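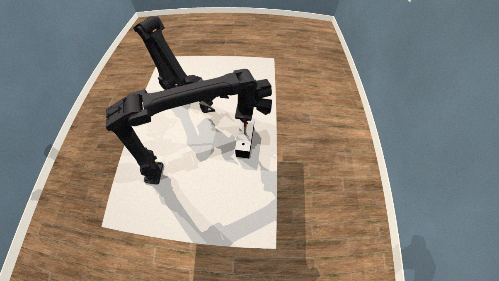
A reader in Dustmont wrote in April that her new floorboards had opened up along the hallway within one winter, and asked whether the installer or the timber was at fault. The installer had told her the boards were "kiln dried, so they can't move." The second half of that sentence is wrong, and it is repeated in showrooms across the country.

Kiln drying sets the moisture content of a board at the time it leaves the mill. It does not fix it there. Wood exchanges water vapour with the air until the two are in balance, and the balance point shifts with relative humidity and, to a lesser degree, temperature. At 20 degrees and 50 per cent relative humidity, most species settle near 9 per cent moisture. At 25 per cent humidity, common in a heated house in January, the figure is closer to 5.

The resulting movement is easy to calculate. A flat-sawn red oak board changes in width by 0.37 per cent for each one per cent change in moisture content. A board 141 mm wide that drops from 9 per cent to 5 will lose 2.1 mm. Quarter-sawn stock of the same species moves a little under half as much. Movement along the length is small enough to ignore in a house.

Width matters more than most buyers expect. The percentage is the same for a narrow strip and a wide plank, but the wide plank puts all of its loss into one joint. Plank floors have become wider over the past 11 years, and the gaps have grown with them.

Pruvier, which mills maple and oak, ships solid plank with a printed moisture range on each bundle and asks that the subfloor be within two percentage points of the flooring before any fastening begins. Hollenstein uses the same limit for wide boards and allows four points for narrow strip. Both require readings from a pin meter corrected for species. An uncorrected meter can be out by more than the tolerance itself.

Acclimatization is often treated as a waiting period. Three days in the carton, in a room with the furnace off and the drywall compound still curing, will bring the boards into balance with the wrong conditions. The heating should be running at its normal setting first. Cartons are then opened, boards are cross-stacked on spacers, and readings are taken until they stop changing.

Engineered plank reduces the problem without removing it. The Clusotetti line has a 4 mm oak face on a cross-laminated birch core, which restrains the face across its width. In very dry air the face can still check.

The floor in Dustmont was laid in August at 11 per cent. Her hallway gaps had closed again by July.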